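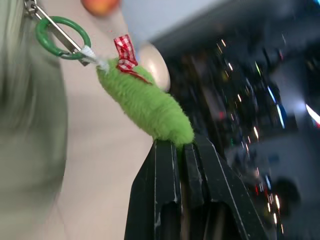

Green and fuzzy: a keychain ornament.

Business > People > Interviews

Ebise Abdella would like it known that she didn't set out to sack her biggest customer. She set out to get paid by it, which took 123 days, and somewhere in the fourth month the two projects merged.

"I'd rung them so often I knew the hold music," she says. "I found myself humming it in the car. My daughter asked what song it was and I said it was accounts payable."

Abdella owns Mamo, a catering supplies wholesaler on the industrial estate at Lellimbridge, where you can buy a pallet of takeaway containers, a bread crate or a ladle the length of a cricket bat. She bought the business from its founder nine years ago, having run his office for six. The customer was a chain of function venues that she is too polite, or too well advised, to name. It accounted for just under a third of her turnover and, by her reckoning, most of her grey hair.

We meet in the upstairs office at seven in the morning, a time she suggested as though it were a favour. There's a kettle, a whiteboard that has been wiped but never cleaned, and a view of the loading dock, where a bloke in shorts is reversing a forklift with enormous care.

"He hit the roller door in August," she says. "We're all being very supportive."

Everyone in small business has a story about the big client. In the usual telling it's a triumph: the phone call, the champagne, the hire of a second van. Abdella had the champagne. She also had the second van, and a lease on extra racking, and three people on the night pick who were there for one account only. What she didn't have was any money, at least not at the times of the month when other people wanted it.

"On paper we were flying," she says. "I won a plaque. I was standing there holding the plaque and thinking, I can't do the super on the twenty-eighth. I wondered if they'd take the plaque."

It was Tiago Azevedo who first put it to her that the account was losing money. Azevedo had come across from a freight company in Kendell to run the warehouse, and had a warehouse manager's view of customers in general, namely that they are the main cause of orders. He'd spent his first winter working out what it cost to serve each of Mamo's accounts, down to the redeliveries and the half pallets that came back because somebody at the other end had changed their mind about serviettes.

"She didn't speak to me for a day and a half," he says, putting his head around the door when she calls him in. "Then she asked for the spreadsheet."

The spreadsheet is apparently still a sore point. It had 119 rows, one for each account, sorted from best to worst, and the client with the champagne was at the very bottom. Second from the bottom was a bowls club that Abdella had been supplying at cost out of sentiment. She kept the bowls club.
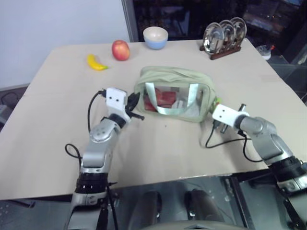
What she did next was less dramatic than the version that goes around at breakfasts. She wrote the chain a letter offering new terms: thirty days, a minimum order and a fee for returns. She admits she'd half hoped they would say yes. They said they would take it to procurement, and procurement, after a silence, asked for a discount.

"So I wrote again. I had four goes at it. The first one was very satisfying and my solicitor made me delete it." The letter that went out was two paragraphs long and thanked them for their custom. "I said we'd be delighted to help with the transition. I wasn't delighted. I was in the car park eating a sausage roll."

The months after that were, in her word, ordinary, by which she means frightening. She had 32 staff and a strong wish to keep it that way. One of the night pickers left for a job at the hospital, and the other two moved to days, where they turned out to be cheerful people whom hardly anyone had met. The second van was sold to a florist. The racking stayed, because the lease said so, and it is still there, holding up a quantity of foil trays that Abdella describes as a generational inheritance.

Then there was the range. Mamo's catalogue had swollen over the years to 3429 lines, a good many of them stocked for the chain, including a gold-rimmed side plate with its own reorder code and a cocktail fork that she swears never left the building. Azevedo wanted to cut it in half. Abdella wanted to cut it by ten per cent and have a lie down. They settled on a rule that anything unsold for a year had to be argued for aloud at the Monthly Meeting, which she pronounces with the capitals.

"You'd be amazed what people will defend," she says. "We had a proper stoush over egg rings."

Azevedo, from the doorway: "They sell now."

"They do sell now," she concedes.

I ask whether she had help. She did, in the form of a mentoring program run by Truvmont, which paired her with a retired timber merchant for a year of fortnightly phone calls. She'd expected to be told about vision. He mostly asked what was in the bank and then waited while she looked it up.

"I dreaded it. I used to tidy up the figures beforehand, like you'd clean the house before the cleaner. He'd go very quiet and then say, 'And what's the real one, love?'" She still rings him, though the program has long finished. He has taken up beekeeping and now makes her ask the questions.

Turnover took more than two years to get back to where it had been. She's frank that for a fair chunk of that time she thought she'd made a very principled mistake. What changed sooner was the afternoon phone, which used to be the chain and is now mainly cafes, schools and a caravan park with strong opinions about bin liners. No single account is bigger than eight per cent of sales. She has that figure on the whiteboard, in the one corner that isn't grey.

Would she take another big client on? She looks out at the dock for a bit. A function group rang a few weeks back, as it happens, very friendly, wanting a quote on the lot. She sent them the terms and the returns fee and a form to be signed by a director.

"Haven't heard," she says. "Tiago reckons they've gone to procurement."

Down below, the forklift has made it through the roller door, and someone is clapping.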